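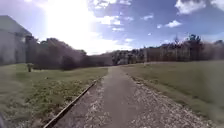
The Kasedbridge path, looking along the edging on the lawn side.

27/02/2025
By Rebecca Donati

Hi Paraskevi, and hello to everyone at the Kourkoulas fund who reads these. I promised you a proper update on the path and I've owed it to you for a little while, so get a coffee, this one runs on a bit!

The big news is that we have a path you can follow with your eye all the way out across the grass. I walked it with Adi Govindasamy last week and we both kept stopping to look back at it. The darker strip down the middle is where everybody walks, and the pale gravel has spread out on either side of it, more to the right than I'd like. Adi says some of that will settle and some of it will need raking back in by hand. I've put raking on the spring list.

Your grant paid for the edging on the left, and I'm so pleased with it. It runs long and straight and gives the lawn a clean line, and Shahzad Jafri (who mows for us) has already told me twice how much easier his life is going to be. We ordered 80 yards and used all of it. The edging stops before the path does, as we agreed in the plan, and the far part stays open to the grass for now.

The lawn itself is so-so. There are yellow and brown tufts, mostly close to the edging, and I'd guess a lot of that is our own boots and wheelbarrows. It's greener once you get a few steps away. We have two bags of seed from Pikis in the shed and I'd like to get them down as soon as the ground warms up a little. I had hoped to do the whole left side in one go -- I now think the strip by the edging should come first, then we see what's left in the bags.

Money. We are $40 over on gravel, all of it delivery, after the truck from Volevbridge had to make a second trip. I've covered that from our own small pot, so I'm not asking you for it, but it will show up in the receipts and I didn't want you to wonder. Everything else came in where we said it would. Thoa Lương has the paperwork and will send it over separately, in the same order as last time.

Still to do before June:

Rake the gravel back toward the middle, right-hand side first.
Seed along the edging.
Walk the far end after a good heavy rain and see where the water goes.
Decide about a bench.

About the bench: people keep asking for one. It wasn't in the original budget and I'm not trying to sneak it in! But if there's any room to move the leftover signage money, I'd love to talk about it. There's no shade along the open stretch, so Thoa thinks it should go nearer the trees, and I'd put it farther out for the view. We haven't settled that one.

Could you let me know if a visit in June would suit you? Shahzad can mow beforehand, and I'll walk the whole length with you.

Rebecca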